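Lullport Children's Art Library
Second progress report to the Drummond Community Fund
24 March 2020

Thank you again for backing us, and for being so patient while we got this second report together. It has been a busy stretch since December, and there is a fair bit to tell you, so we hope you'll make a cup of tea and bear with us.

You'll remember that the idea was a simple one: a lending library where the things on the shelves are paintings and drawings made by local children, and any household in Lullport can borrow one for a month and hang it at home. We now have nearly 1,285 works catalogued, and the Draso Street shopfront has been open two afternoons a week all summer. The new racks fit beautifully along the back wall (after a bit of swearing and a second trip to the hardware store) and the colour-coded tags have saved us no end of hunting about.

Animals and plants are still the favourites with borrowers, the brighter the better. We had thought the landscapes would go out first, but they tend to sit until someone's grandmother comes in and falls in love with one.
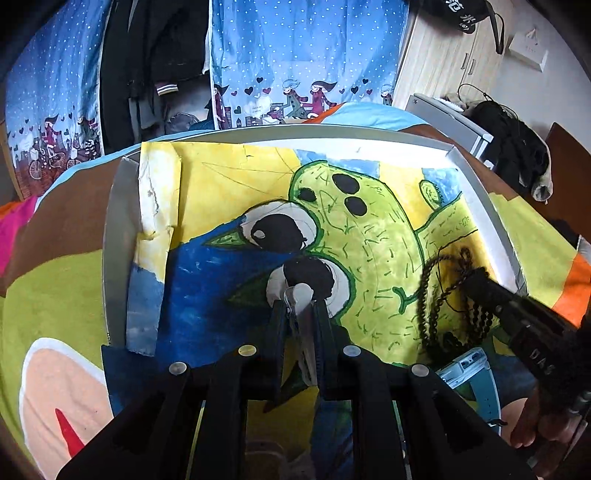
A green cactus character with big cartoon eyes, painted by a child.

The school at Jomlow has joined as well, which we're thrilled about! They sent over 18 works to start with, along with a lovely letter asking whether the children might visit and see where their pictures live. We would very much like to say yes, but visits are on hold for now, and so is lending. Loans already out can stay on people's walls until we reopen, with no late fees.

On the money side, we are a little under budget on framing and a little over on postage and printing. We'd like to ask whether the leftover framing money could go towards mailing out drawing paper, so families can keep making things at home. If you're happy with that, a short email is all we need.

The full accounts are attached, and we'll write again once we know our opening date.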